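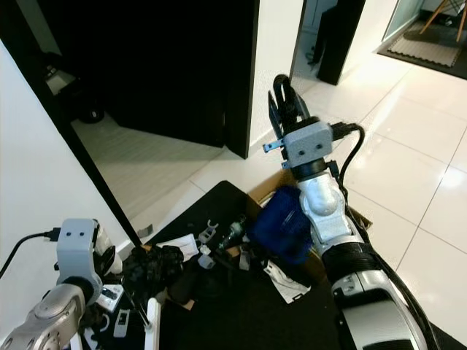

Fig. 8. Items on the black mat, before sorting.

Section 2. Unpacking and sorting the contents

Please read this section completely before you begin. The Ouali storage set is delivered with the shelf parts, the labels and the small fittings in separate packets, but most customers start with a room where many things are already lying on the floor. For this reason we describe first the sorting, and only after it the mounting of the shelf (Section 3).

You will need: the floor mat, one empty cardboard box, the label sheet from packet 2, a soft dry cloth and a pencil. Scissors are useful but not necessary.

2.1 Preparing the floor

1. Choose a place near the door, but leave the door free to open and close.
2. Lay the mat flat. Press the corners down by hand. If a corner rises again, turn the mat over and leave it for one hour.
3. Open all the flaps of the box and fold them to the outside. A flap which stands up will hide small parts behind it.
4. Put long items, such as poles and rods, along the wall. Do not leave them leaning over the mat while you are working.

CAUTION: A long pole can slide without warning on a smooth floor. Lay it down fully.

2.2 Sorting

5. Take out fabric items first: bags, cloths, gloves. They cover the other things, and small parts stay easily in the folds. Shake each one gently over the mat.
6. Open the pockets and look inside. Close the zips afterwards, if there are any.
7. Smooth every crumpled sheet before you decide what it is. Thin packing paper and plastic film may go to the recycling if your town accepts them. Printed sheets are to be kept until the end of Section 5.
8. Collect the small plastic parts in a cup or a jar. Clips are easily thrown away by mistake together with the packing.
9. Place electronic devices and remote controls on a table, with the display side up. Take out the batteries if the device will be stored for longer than two months.
10. Bottles must be closed firmly and kept standing. If you do not know what a bottle contains, do not open it to smell it. Keep it apart from the fabrics.

NOTE: It is not necessary to finish everything in one day. When you stop, move the small parts and the batteries to a place where children and animals cannot reach them.

2.3 Filling the box

11. Heavy things go to the bottom, and flat things stand at the side.
12. Fold the fabric items to the width of the box and lay them on top. A folded bag makes a good cover for the objects below, but do not press it down with force.
13. Leave a space of two fingers under the edge, so that the flaps can be closed without bending.
14. Write the contents on a label and stick it on the short side. On the Brurgate shelf only the short side can be read when the boxes are in position.

CAUTION: The Brurgate shelf board, order number 311, is for boxes up to 8 kg. Heavier boxes have to stand on the floor, under the lowest board.

2.4 If something is left over

It is normal that a few things do not belong to any group. Put them in the Nondent tray and write the month on it, for example October. What is still in the tray after half a year was probably not needed.

If a fitting of the shelf itself is missing, please look once more inside the packing and under the mat. Then write to Eliment spare parts and give the number which is printed on the packet. Please do not use a screw from another furniture, the thread is different and the board will be damaged.

Before you continue with Section 3, check that:
- the mat is free and the floor below it is clean
- each box is closed and has a label
- the printed sheets are together in one place
- the long items lie along the wall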